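Brumotia opens Vavdale lab for towel-folding demonstration

VAVDALE, 2026-04-24 - Automation firm Brumotia opened its Vavdale laboratory to visitors for a demonstration of single-arm cloth handling, a task that remains difficult for industrial robots. The program covered folding of a household towel, a short session on data recording and a question period with the engineering staff.

Visitors were admitted in groups of 12. Each group watched a red and black arm work over a dark green surface, and could follow the same work on a monitor in the adjoining room.
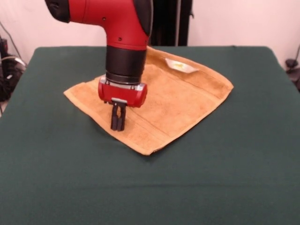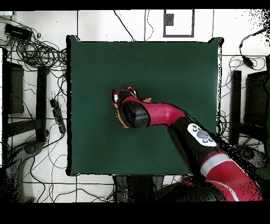
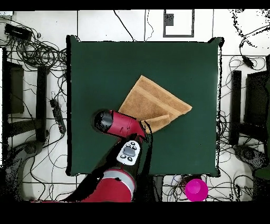

Leone, which runs a linen service in Gronham, said in reply to the presentation that folding is the smaller half of the problem. Its towels come out of the dryer in a heap, the company noted, and a machine that needs each one spread flat beforehand would still need a person standing next to it. It asked for figures on pickup from a pile before any discussion of price.

Brumotia did not dispute the point. The current control software assumes a towel that has already been laid out, and separation from a pile is handled in a different work package, which has not reached the demonstration stage. The engineering staff said a first version of the separation routine was run in February on dry hand towels only and was withdrawn for changes to the grasp planner.

The folding routine itself is built from short motions. The controller selects a grasp point near an edge or corner, lowers the gripper with the fingers close together, opens them just above the cloth and closes on the fabric. The arm then lifts, carries the held portion over the remainder and releases. After each release the software makes a new estimate of the cloth outline and chooses the next motion. No sequence is fixed in advance, so two runs on the same towel may take different routes to a finished fold.

Terry cloth was chosen as the test material for two reasons. The loops give the fingers something to hold, which lowers the force needed at the grasp. The same loops drag against the surface underneath, and a corner pulled too fast takes the rest of the towel with it. The carry speed is therefore limited in software, and the limit was left in place for the demonstration.

Creases are a second source of error. A wrinkle close to the edge can be read as the edge itself, in which case the fingers close on two layers or on none. The staff described this as the most common failure in the records, ahead of slips during the carry. When a grasp fails the arm returns to its starting height and the estimate is repeated. An operator can stop the cycle at any point.

The recorded set now holds 1849 folding attempts made at the Vavdale site. Of these, 373 were entered as failures at the first grasp and have been kept for training, with the cause marked by hand. The company said it would not publish an overall success rate until the set includes more than one size of towel, as a single figure would say little about mixed laundry.

Recording uses more than one viewpoint. One view is taken from close to the height of the work and shows the fingertips against the cloth. Another looks down and takes in the arm, the working surface and the floor. The two are matched by time stamp after the session. Asked whether the downward view alone would be enough, the staff said it gives a good outline of the cloth but loses the fingertips when the wrist passes over them.

Several questions concerned floor space and cabling. The laboratory arrangement is temporary and has not been designed for a laundry, where lint and humidity would require closed connectors and a covered controller. Brumotia expects to prepare a separate mechanical design for that purpose and gave no date for it. The arm would remain the same model, with changes limited to the fingers and the mounting.

Cycle time drew the most discussion. The company declined to quote a figure for the full fold, saying that the speed limit and the pause for each new estimate make the present value unrepresentative. A visitor from the textile rental trade responded that an unrepresentative value was still of use to a buyer, provided the conditions were stated with it. The request was noted and a written answer was promised.

The next stage of work extends the routine to bath sheets and to small items such as washcloths. Bath sheets exceed the reach of the arm in its current position, and the staff are considering either a lower mounting point or a second arm on the opposite side of the table. The choice affects the recording setup as well, as a second arm would block part of the downward view.

A trial in Gronham has been discussed with Leone but not agreed. Both companies said the pile-separation results would have to come first.

Brumotia has received 19 requests for a repeat of the demonstration. Further sessions will be held at the Vavdale laboratory, in the same format and with the same group size. Registration is by written request to the laboratory office, and visitors who wish to have their own towels considered for testing are asked to state the dimensions and fabric weight when they apply.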